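我们为什么坐得太久：和一位工作场所健康顾问的谈话

Hikar 的办公室在一栋旧楼的三层，没有电梯。她走在我前面，一边上楼一边说，她给客户讲课的时候，总是先问大家今天爬了几层楼梯。多数人回答不出来。

她不愿意让我写她的名字。“我在公司里给人做咨询，很多话是员工对我说的，我的名字出现了，他们会猜我说的是谁。”我尊重她的要求。她学的是运动康复，后来在 Ravholm 的一家诊所工作，四年前来到 Hikar，主要的工作是帮助长时间坐着的人减少颈、肩和腰的问题。她今年 48 岁，说话很慢，喜欢把一句话说完再喝水。

我先问她，久坐到底有什么不好。这个问题大概每个人都问过她。

“坐着本身没有毒。”她说，“身体需要变化。你站着一整天不动，也会难受。我以前在诊所见过理发师，也见过商店的收银员，他们几乎不坐，可是腰和腿一样有问题。所以我不喜欢那种很吓人的说法。吓人的话，听的人紧张三天，第四天又回到椅子上。”

她认为人们最容易忽略的是时间的长度。一个人早上坐下来，打开电脑，第一次站起来的时候常常已经是吃午饭。去年她在 Wuyts 的一个部门做过一次小的记录，参加的有 56 名员工，每个人自己写下什么时候离开座位。记录做了两个星期，最后收回来的表格里，有 40 个人至少有一天整个上午没有站起来过。

“他们自己看到表格，都不相信。”她笑了一下，“有一位先生说，他明明去倒过水。我说好，那你看看你写的。他看了，那次倒水是在下午。”

我问她，这样的记录可靠吗，毕竟是自己写的。她说不太可靠，她也没有拿它当研究。对她来说，写这个动作更重要，人写了几天，就会开始注意自己。后来有些人不再写了，但是习惯留下来一部分。“一部分”这个词她重复了两次。她不想让我以为效果很大。

接着我们谈到椅子。我来以前想，她一定会推荐很贵的椅子，可是她对椅子的热情比我想的少得多。

“公司请我去，第一个问题经常是买哪一种椅子。我说先不要买。先看脚能不能放平，膝盖后面有没有压住，手肘放在桌上的时候肩膀是不是抬起来了。这几件事情，普通的椅子调一调，很多时候就可以。脚放不平，下面垫一个结实的盒子也行。”

那么屏幕呢？她说，笔记本电脑是她最头疼的东西。屏幕和键盘连在一起，屏幕的高度合适了，手就不合适；手合适了，头就低下去。她的建议很简单，如果一天用电脑超过两三个小时，就另外接一个键盘，把电脑垫高。她自己家里用的是几本旧的电话簿，她说现在这种书已经很难找到了。

谈到在家里工作和学习的人，她的语气认真了一些。她说在办公室里，至少还有人叫你去开会，去吃饭，厕所也比较远。在家里，所有的东西都在手边，人反而动得更少。她接触过几位准备考试的大学生，他们的书、杯子、零食、充电器全部摆在桌上，坐下来就像坐进一个很小的驾驶室。

“我请他们把水杯放到厨房去。”她说，“只有这一件。想喝水就要走过去，杯子用小的，不用大的。他们开始觉得这个办法太幼稚了。”

我问结果怎么样。她说有人做了，有人第二天就把杯子拿回来了。她不责怪他们。她还说，喝水少的人要小心，不能因为杯子远了就干脆不喝，如果是这样，宁愿把杯子放回桌上，用别的办法让自己站起来，比如打电话的时候走一走，或者把垃圾桶放在门口。

Hikar 现在用一套自己编的课程，名字叫 Hakirness。我问她这个名字是什么意思，她有点不好意思，说是同事们在一个下午想出来的，没有什么意思，只是好念。课程一共六次，每次不到一个小时，里面没有器械，也不需要换衣服。她坚持不换衣服这一点。要换衣服的运动，在办公室里很难坚持，人会想到更衣室，想到出汗，想到同事的眼光，最后就不去了。

到现在为止，完成全部六次课的人有 241 个。我说这个数字听起来不少。她摇头，说报名的人比这个多很多，中间离开的人是她更关心的。她给离开的人写过邮件，问他们原因。回答最多的是时间不合适，其次是觉得动作太容易，没有感觉。

“太容易，这个回答我想了很久。”她说，“大家习惯了运动要累，第二天要痛，才算有用。可是对一个很多年不动的人，我希望他做完以后觉得还能再做一次。肩膀转几圈，站起来坐下十次，脚跟抬起来再放下。这些当然不会让你变成运动员。”

我请她给我示范一下，她就站起来，在两张桌子中间做了几个动作。站起来坐下这个动作，她要求慢，尤其是坐下去的时候，不要让身体掉到椅子里。我跟着做了，到第七次的时候大腿已经有感觉。她看见了，没有说什么，只是把窗户打开了一点。

后来我们谈到疼痛。她很仔细地区分两种情况：坐久了的酸和紧，活动以后会减轻，这个可以自己先试着处理；如果疼痛向手臂或者腿的下面走，有麻的感觉，或者晚上痛得醒过来，就应该去看医生，不要在网上找动作自己练。她说她每次讲课都把这段话讲一遍，有的客户觉得她重复。“重复就重复吧。”

我还问了她一个比较私人的问题，她自己是不是每个小时都站起来。她想了想，说不是。写报告的时候她会忘记，有一次从下午一点坐到快五点，站起来的时候脖子很硬。那天晚上她没有做什么特别的事，只是洗了一个热水澡，吃完饭出去走了一圈。她认为一天没有做好不要紧，不需要第二天加倍补回来，加倍往往是放弃的开始。

关于站立式的桌子，她的意见也不极端。有条件可以用，但是不要第一天就站一个上午，先站十几分钟，鞋子要舒服，累了就坐。她见过一个办公室，买了很多可以升降的桌子，一年以后大部分停在坐的高度，上面堆满了文件，已经升不起来了。

告别的时候已经是傍晚，楼下的面包店正在关门。她问我回家坐什么车，我说坐公共汽车，要坐很多站。她说那就站两站吧，剩下的可以坐。我站了三站，后来有了空位，就坐下了。

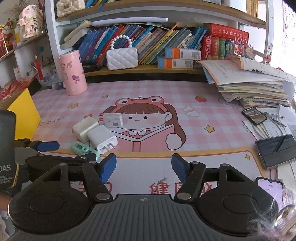 书桌一角，桌垫上印着戴粉色青蛙帽子的卡通女孩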